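I have read the Tikanari handling guide twice now, all 112 pages of it, and I still think the best rule we ever had was the one taped to the wall at Cosedstead: write down how the thing starts. That's it! Before anyone touches a gripper, you put on paper where every part sits and whether the lid is open or shut.
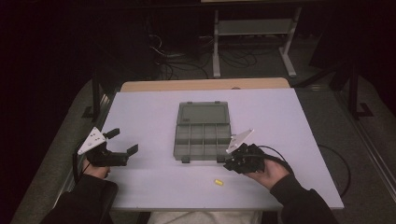
People roll their eyes at rules like that (I did too, for a whole December), and then they spend a week arguing over why 18 runs don't match the other 400. One person began with the lid up, another with it down, and both of them swore they'd followed the procedure. They had – the procedure just never mentioned the lid.

What bugs me about the newer standards is how much they say on speed and force and how little on the boring stuff. Lehtinen's checklist gives a page to jaw pressure and one line to the work surface. Tornano's is a little better, but it still treats a cable as somebody else's problem.
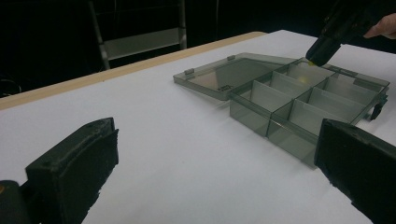

A good rule should be short enough to check with your eyes. I'd want mine to fit a small job and still hold up on a big one. Take a divided organizer box: lid fully open and flat on the table, compartments empty, no gripper touching the tray until the run begins. Anyone can look at that and say yes or no, and you don't need a training day to teach it. Give me 2 pages of lines like that and you can keep the other 110 – I'll even print them myself.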